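Looking after the hand-held grippers at Plarnley
Gallery page, last updated 28 May 2026
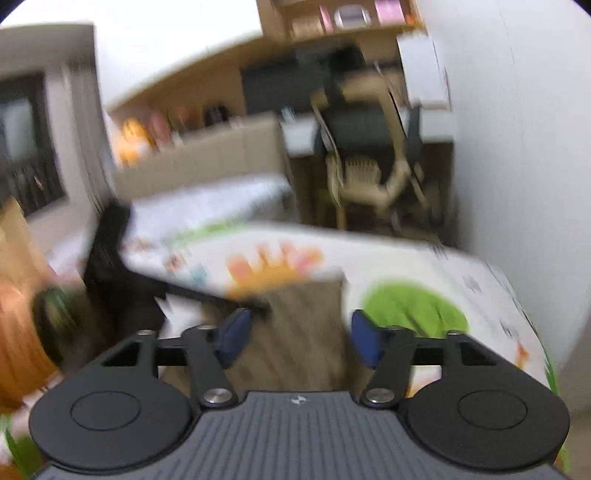
Gripper over the bed, pads apart, with the block straight ahead between them.

We use hand-held grippers at Plarnley for recording household handling tasks, and the page covers how one is set up before a session and looked after between sessions. It was first written for people joining us from the Fulum site, where the tools are a different pattern, so some of it will be familiar if you have been here a while. The full parts list is in the Bansal folder and is not repeated on this page.

The notes below go with the picture and follow the order we work in.

Pads
The two dark blue pads at the inner tips do all the gripping and take most of the wear. Wipe them with a damp lint-free cloth and let them dry in the open position. Don't use solvent. A pad that has gone shiny will let smooth boxes slide, and it should be changed even if it isn't torn. Always change both. A new pad against an old one closes slightly off centre, and you'll see it in the recordings straight away.

Pivots
The silver round screws between the discs and the centre plate carry the linkage fingers. Nip them up by hand with the short driver, then back off a touch until the finger swings under its own weight. If a finger stays where you leave it, the screw is too tight. If it rattles when you shake the tool, it's too loose. We used to put thread lock on these and have stopped, as it crept into the joint on two of the tools and both had to be stripped.

Pins
The smaller pins sit at the tops of the linkages – two on the left and two on the right. Look at all 4 from above. The heads should sit level with each other. A raised head usually means grit underneath, and pushing it back down with a thumb only hides the problem. Take the pin out, clean the hole with a dry brush and refit it. Spares are in the drawer marked Draria, in the tray with the small washers.

Ribbed plate
The grooves on the grey centre plate collect fluff, and bedding is the worst thing for it. A soft toothbrush run along the ribs is enough. Leave the white quartered mark at the top of the plate clean and uncovered, with no tape or labels near it. Asset stickers go on the underside of the handle.

Side discs
The large black discs need nothing more than a dry wipe. Fingerprints don't matter. Scratches across the engraved ovals should be written in the log with the tool number, so that the next person doesn't think they did it.

Checking the opening
With the pads fully apart, the gap should look even on both sides of the centre line. Close the tool slowly and watch the tips meet. Do this 3 times before a session, and again if the tool has been dropped, however short the fall. If one finger arrives first, go back to the pivots before touching anything else.

Trying it on a block
A plain box-shaped block on a made-up bed is a good final check. A sheet gives under the load more than a table does, so a weak grip shows up sooner. Come in level with the block in the middle of the gap, close, lift a hand's width, hold, and put it down again. A patterned sheet is fine for this. Smooth out any folds near the block first, or the tips will pick up cloth along with it.

Keep the approach slow. Most of the bent brackets we've had came from tools knocking together at speed, and the outer brackets with the triangular openings are awkward to straighten. A bent one is replaced.

Storage
Tools go back in the case open, pads facing up, with nothing resting on the fingers. Don't leave them on a windowsill or over a radiator, as the pads harden.

Log
Write up every pad change and every pivot adjustment on the day it's done. Tool 126 has had more pivot work than the others and is due to come out of use in June for a full strip-down. Until then, check its screws at the halfway break as well as at the start.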